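Can a machine do the chores yet?

Gallery, 18th September

Gervásio Miranda spent August visiting workshops in Hindness and Grollow to see which household and shop-floor jobs are being handed to robot arms. Folding, sorting and fetching parts came up most often. Most of the people he met said the same thing: the arms are slow, and someone still has to stay close by.

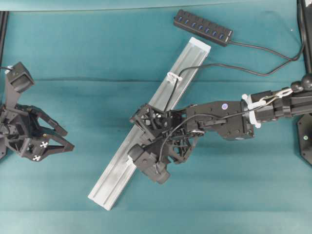 A black gripper with its fingers either side of an aluminium rail, on a teal cloth. A second gripper waits at the left, fingers open.

Long parts are a common request from small shops. A person picks up a rail and turns it without thinking about it. An arm has to be shown where to hold it, and the lesson may not carry over to a rail of another length.

The Tumska workshop pages follow next week, with 24 more photographs and notes on washing up.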